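Pladik Knit and Mend Group

Minutes of the August planning meeting

Held in the upstairs workroom, 6.30 pm

Present: nine members, including the chair, the secretary and the stock keeper. Apologies were received from two members.

1. Minutes of the last meeting

The minutes were agreed with one correction. Under item 4 the yarn order should have read 42 balls and not 24. The secretary has altered the master copy.

2. Matters arising

The iron has been repaired and is back on its shelf. The flex is now shorter than it was, so the ironing board has to stand closer to the wall socket. The chair asked that members do not use the extension lead for the iron.

The key to the yarn cupboard has been copied. The chair and the stock keeper hold one each.

No reply had come from Robles about the faulty stitch markers. The secretary will write again and ask for a refund if there is no answer by the next meeting.

3. Winter knitwear for the Gomari shelter

The stock keeper reported that 79 pieces are finished and bagged. The shelter has asked for 178 in all, made up of hats, scarves and neck warmers in adult sizes. They would like dark colours where possible, as pale ones come back from the wash looking grey. Black, navy and bottle green are all suitable.

There was a long discussion about ribbing. Some members have been working the whole hat in a two by two rib, which uses more yarn but fits a wider range of heads. Others have been knitting a ribbed brim and a plain crown. The shelter has said it is happy with either. It was agreed that members may go on with whichever pattern they started, but that anyone beginning a new hat should use the full rib. Copies of the pattern are in the blue folder.

Black yarn was said to be hard to work with in the evenings. Two members have dropped stitches and not found them until the sewing up. It was suggested that black work be kept for the afternoon sessions, when the light from the window is better, and that the evening sessions be used for the lighter greens. Agreed. 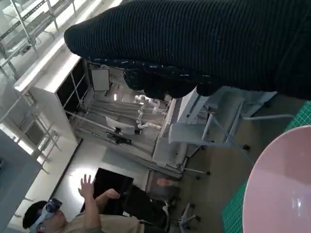
Sewing up is now behind. There are 3 bags of pieces waiting for seams and ends. The chair offered to hold an extra session for finishing only, starting at 2 pm, with no new knitting to be cast on. Members should bring a blunt needle and small scissors. Seams in ribbed pieces are to be done in mattress stitch, and ends are to be woven in along the rib, on the wrong side, for at least five centimetres.

One member asked whether finished pieces should be washed before they are bagged. The stock keeper said that the shelter washes everything on arrival, so a shake and a check for pins will do.

Action: stock keeper to sort the waiting pieces by colour before the finishing session. Chair to put up a notice with the time.

4. Cutting mats and tools

The green cutting mats were discussed. They are used for patching and appliqué as well as for measuring knitted squares, and the printed grid is useful for both. Two of the older mats have begun to curl at the corners after being left on the radiator. Members were reminded that mats are to be stored flat.

It was proposed that two replacement mats be bought from Cededex, who have given us a fair price before. One member thought that a single larger mat would be better value. After some talk it was decided to buy two of the present size, as the larger one would not fit in the drawer. The cost is £42 for the pair including delivery. Approved, seven in favour, one against, one not voting.

Rotary cutters must be closed when put down. This has been raised before and the chair asked that it be minuted again.

5. Bowls for pins and small parts

Pins, markers and buttons should be kept in bowls while work is going on and returned to the lidded tins at the end. Tins have been labelled. It was noted that the buttons had been mixed with the safety pins again and took most of a session to separate.

A member offered a set of small china saucers from home. These were declined with thanks, as two saucers were broken last winter. Bowls are thought to be harder to knock over.

6. Furniture and storage

The chairs on castors are liked by those who sit at the long table, but they roll when a person leans across to cut. It was agreed that anyone cutting should stand, or use one of the fixed chairs.

Open shelves are to be kept for work in progress, with each member's work in a named bag. Loose yarn is to go in the cupboard and not on the shelves, where it fades. Anything without a name on it by the end of the month will be put into the general stock.

There was a request for hooks on the back of the door for coats. The stock keeper has some hooks left over from another job and will fit them.

Action: stock keeper to fit the hooks. All members to name their bags.

7. Autumn sale

The sale will again be held downstairs. The table charge stays at £3. Prices were agreed for hats and scarves left over from earlier years, and these will be written on tags so that helpers do not have to ask. No pieces made for the shelter are to be sold.

A member asked if we might take card payments. The secretary will find out what this would cost and report back. Until then, the cash tin will be used as before, with a float of £42.

It was agreed that the sale table should have a plain cloth this year, as the patterned one made the knitting difficult to see.

8. Any other business

The kettle needs descaling. The chair will see to it.

One member would like to run a short class on darning elbows and heels. Members were in favour. She will bring a list of what is needed, and those who want to join should put their names on the sheet by the door.

The last person out is asked to check that the window is shut as well as locked.

9. Next meeting

Same room, 6.30 pm. Items for the agenda should reach the secretary a week beforehand.

The meeting closed at 8.10 pm.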